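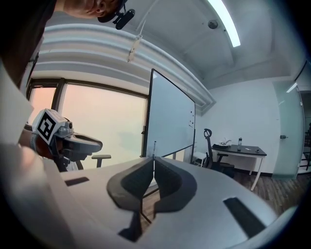 Hand-held gripper, close up, with its two black finger pads.

Night Shift Facility Technician, Saselura

Posted 27 Sep 2019

Hi, I'm Rosario Dal Bello and I run site operations for Vanden at our Saselura data center. I need one more person on nights, and I'd rather write this ad myself than send out the usual wall of bullet points, so bear with me.

A little about the place first. We opened the second data hall in September, which takes us to 2,000 square meters of white space, and we now have 220 cabinets live with more going in every week. Most of our customers are small carriers and hosting companies. Zultholm is the biggest of them and they've just ordered a second fiber route into the building, so whoever gets this job will see a lot of our meet-me room (bring a sweater, it's freezing in there!).

What you'd be doing: walking the halls twice a shift, checking the UPS and generator panels, racking gear, running patch leads, signing contractors in and out, and picking up remote hands tickets when a customer needs a drive swapped at three in the morning. Some nights you'll get up to 13 tickets. Other nights you'll get one, and you can finally label that tray of cross-connects we've all been ignoring.

You'd work alongside Corrado Sanna, our night lead. He'll train you for your first six weeks, on days to start with and then on nights. After that it's four nights on, four off, 7 p.m. to 7 a.m. We pay a night premium on top of base salary, plus $1,000 when you finish training. Parking is free and there's a real kitchen – the stove works and everything.

What I'm looking for: you've spent a year or two in a data center, a telecom central office, or some kind of electrical or HVAC job. You can read a single-line diagram, or you're close and want to learn. You can lift a server with a partner and you're fine on a ladder. You write clear notes, please, I read every handover log with my morning coffee. Fiber splicing would be great but we can teach it. We just bought a new splicer from Stetsiuk and I'm dying for someone to use it properly.

You don't need a degree. You do need to pass a background check, and you need your own way of getting here, as the last bus leaves well before shift change.

To apply, send me your resume and a few lines about something you fixed that gave you trouble. It doesn't have to be in a data center – cars and boilers count. Put "Saselura nights" in the subject line and use the Apply link on the Vanden jobs page. I'll call you for a quick chat first, then have you over for a tour with Corrado and me. Questions about the shifts or the pay are fine before you apply, just send them through the same page and I'll get back to you.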